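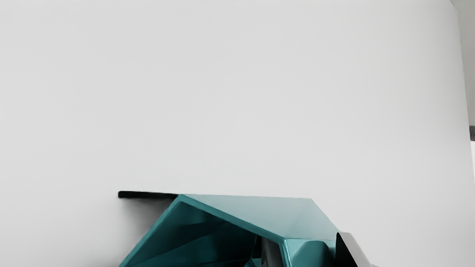

Slide 1: pale gray with one teal shape. Leave it up while people find seats.

Speaker notes, "Room to Read: White Space for Small Newsletters"
Vidar Strömberg, Solheim Library, main hall

Opening (2 min)
Hello, welcome, come closer if you like, there are seats at the front! Ask who in the room makes a newsletter. Then ask who has ever shrunk the type to squeeze in one more notice. (Hands will go up. Mine too.)

I love this subject. I've been laying out the Deller neighborhood paper for 13 years and I still get a kick out of moving a headline down half an inch and watching the whole page relax.

Slide 2: the old July issue
Hold up the paper copy as well, it reads better than the projector. 61 notices on one sheet! Bake sale, lost cat, choir practice, all shouting at the same volume. Let them hunt for the choir practice time. Give them a good long pause.

Slide 3: same issue, redone
35 notices, the rest moved to the back page. Wider margins, one typeface, more space above each heading than below it. That last bit is my favorite trick, so say it twice. A heading should sit close to the text it belongs to.

Slide 4: margins
Pass around the Skurkach folder. Look at the outside edges, where your thumbs go. They left room for thumbs!

Slide 5: line spacing
Read the tight paragraph aloud, then the open one. Mention the Hudomico seed catalog, which gets away with tiny type thanks to generous gaps between lines.

Exercise
Hand out scissors and glue. Everyone cuts up the sample page and lays it out again with one item left off. Walk around, ask what they dropped and why. Don't rush this, the arguments are the best part.

Questions
Likely ones: printing costs, what to tell the person whose notice got moved, whether photos need borders (mine don't).

Collect the scissors. Folder back from the last row.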